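Report of the visit to the Ostunell housing and waste management open day

In August a delegation of three members of our association attended the open day held by Ostunell, the municipal housing provider for the Hindora district. The delegation consisted of Xóchitl Beltrán, Svenja Lüthi and the undersigned. The purpose of the visit was to learn how a provider with 1,119 dwellings has organised the collection of household waste in its older blocks, where there is no room for containers in the courtyard.

We were received at 9.30 by Maricruz Montes, head of tenant services, who gave a short account of the district. Most of the blocks date from before the tram line was built. The stairwells are narrow, and until two years ago residents left their bags at the street door on whichever evening suited them. Complaints from neighbouring shops were frequent, and the cleaning contract had to be extended twice.

The present arrangement was introduced in the Ayala blocks first. Each stairwell has a fixed evening for general waste and another for paper and card. Bags are left on the ground floor corridor after seven o'clock and taken out by the cleaning team before ten. Glass remains the responsibility of the residents, who carry it to the bank beside the tram stop. Ms Montes stated that the scheme now covers 256 dwellings and that a decision on the remaining blocks is expected once the new contract has been signed.

The walk through the Ayala blocks took most of the morning. Members of the delegation were interested in the collection notices, which are printed in four languages and changed at the start of each season. Ms Lüthi asked what is done when bags are put out on the wrong evening. The answer was that a card is left at the door on the first occasion and a letter follows on the second. Fines are possible under the tenancy rules but have not been used. We noted that the question of smell in warm weather has not been fully settled - the bags may stand indoors for up to three hours, and residents on the ground floor have asked for an earlier round.

After lunch, which was kindly provided in the tenants' room, Grímur Damgaard presented the budget. The yearly cost per stairwell is 300 euros above that of the former arrangement. Against this the provider sets the lower cost of street cleaning, although the two sums are held in different accounts and the district council receives most of the saving. Mr Damgaard was frank about this difficulty. Talks with the council are under way.

The afternoon session dealt with induction material for new tenants.

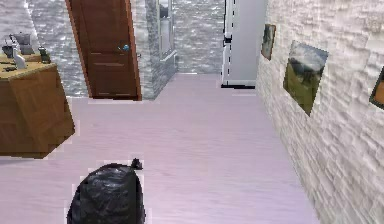
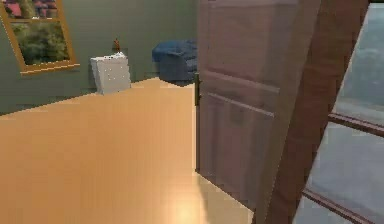 A discussion followed on whether such material should be sent out before the tenancy begins or handed over with the keys. Opinion was divided. Ms Beltrán pointed out that in our own buildings at Pemer the welcome folder is seldom opened in the first month, and that a short visit in person has given better results. Ms Montes replied that her staff have no time for visits at present, but she asked to receive our checklist, and this has since been sent.

The delegation recommends that the board consider a trial of fixed evenings in two stairwells at Pemer, to begin in the cooler part of the year. The collection round should start no later than eight o'clock. It further recommends that the costs be discussed with the council before the trial and set down in writing.

Our thanks are due to Ms Montes and Mr Damgaard for their time and for the documents supplied. Copies of the seasonal notices and of the budget sheet may be consulted at the office on request.

Jaqueline Ledesma
For the delegation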